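Subject: Re: Swap day in Prosau – sorting rules and the hall

Dear all,

thank you for the many replies to my question from last month. I answer in one message, so that the list is not filled by me alone. First I quote the part of the earlier message which I want to answer, because some of you joined the list after it was sent.

> We had our third clothes swap and I must say that the sorting was the
> weak point again. People bring bags until the last minute, the bags are
> opened on any free table, and after one hour all is mixed. Good knitwear
> lies under old T-shirts and nobody finds it.
>
> Can the Prosau group tell us how they do it? I have heard that you sort
> by fabric and not by size. Is this not slower? And what do you do with
> the pieces that remain in the evening? Last time we had 20 bags left
> and no car.
>
> Also, please, how do you pay for the hall?

Yes, we sort by fabric first. I understand that it sounds slow. When we started, we sorted by size, like a shop, but we found that the size on the label often says very little. A medium from one maker is a small from another, and after some years of washing it is something else again. People hold the piece in front of them anyway and decide with their eyes. What they do want to know is whether it is wool, cotton or something shiny that must not go in the dryer.

So we have now these steps, and I write them as they hang on our wall.

1. Receive. One bag at a time is emptied on the table. The person who brought it stays until the bag is empty and takes back what we cannot accept (wet things, underwear, single socks). Each accepted piece gives one point on the card.

2. Open up the heap. Do not pull from the top only, as the thin tops are always caught inside something bigger. Turn each piece to the right side and look for the label at the neck or in the side seam. 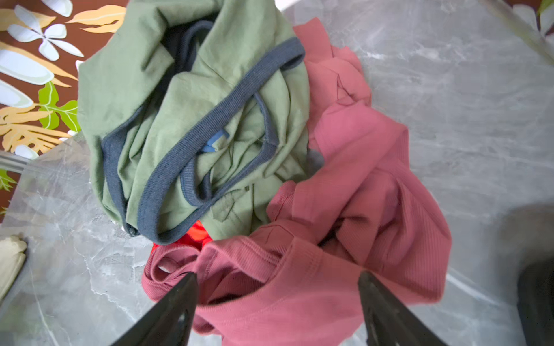

3. Check. Neck, armholes, cuffs, zip, in this order. Small holes go to the mending box, large holes go to the rags. If you are not sure, ask a second person, but do not discuss longer than a minute.

4. Put on the fabric table. We have four tables: knitted and ribbed things, woven cotton and linen, smooth and shiny fabrics, and heavy things such as jeans and jackets. Colour is not important at this stage.

5. Hang or fold. Only dresses, shirts and coats are hung. All other pieces are folded once, not three times, as the visitors will unfold them anyway.

With this method two people can receive and two can check, and the tables stay in a state where one can find things. At our last swap we received more than 400 pieces between the opening and noon, and at 3 in the afternoon the knitwear table still looked like a knitwear table. The shiny table is always the worst. The fabric slides, and people push it back under the other things when they have looked at it. We tried shallow boxes from Camora there, and it is better, though not good.

A word about knitted tops with ribbing. They suffer the most from being pulled out of a heap by one strap or one sleeve, and the neckline does not always come back to its shape. We now ask visitors to lift with two hands. Most of them laugh, but they do it.

Also please look at the hems while you check. Loose threads at a hem are not a reason to refuse a piece. We cut them or we run a short line on the machine, and this is the easiest repair that exists. At the beginning I refused many such pieces and I regret it a little.

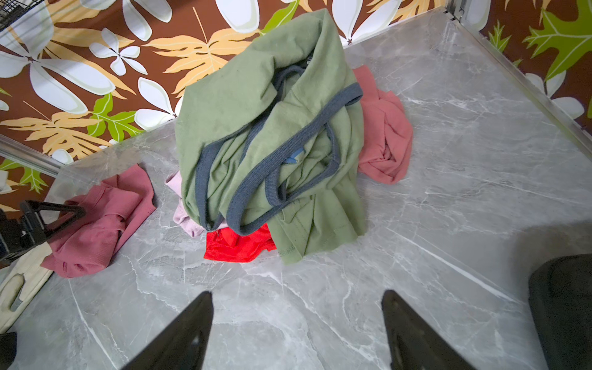
Some questions came to me privately, so I put them here for everybody.

Do you give points for children's clothes as well?
We give half a point, and the parents may also spend half a point. Before this rule we had too many baby clothes and nearly nothing for adults.

What happens if somebody has points left in the evening?
The card stays valid for the next swap. After that it is finished. We do not keep a list, the people keep the card themselves.

Now the leftovers. We have an agreement with Zeleke, the second-hand shop behind the station. They come with their van at closing time and choose what they can sell. For this they pay us nothing, but they also bring the rest to the textile container, and for us this is worth more than money. Perhaps there is a similar shop near you. I would ask before the swap and not on the evening itself.

The hall costs us 200 for the day, heating included. We cover it with an entrance fee and with the cake table. In summer the cake is not enough, and then we ask for a little more at the door. It was never a problem when we wrote the reason on the poster.

For the programme page of the list I add our short notice. If you have a website, please copy it as it stands, and change nothing in the times.

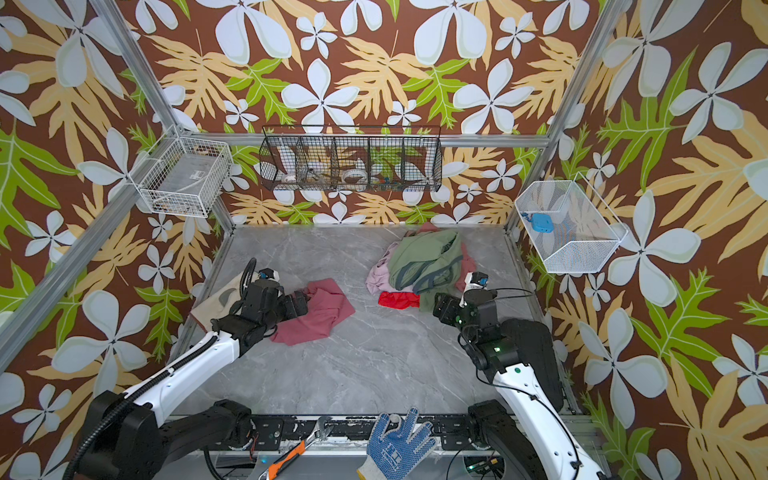 PROSAU, September – The autumn clothes swap will take place again in the hall beside the Galtotine. Bags are received from nine in the morning until noon. The tables are open to visitors from ten. Please bring clean and dry clothes only, in bags that you are willing to leave or take home again. The mending corner offers small repairs while you wait: buttons, hems and short seams. Zips cannot be repaired on the day. Coffee, tea and cake are available, and there is a place to lock bicycles behind the building.

One more request to this list. We are looking for two clothes rails that can be folded and carried on the bus. Ours have wheels which do not turn any more. If a group has rails it does not need before winter, we would like to borrow them and bring them back in November.

And if somebody has found a good method for shoes, please write. We stopped accepting them after the second swap, and visitors still ask for them each time.

With kind greetings
from the Prosau swap group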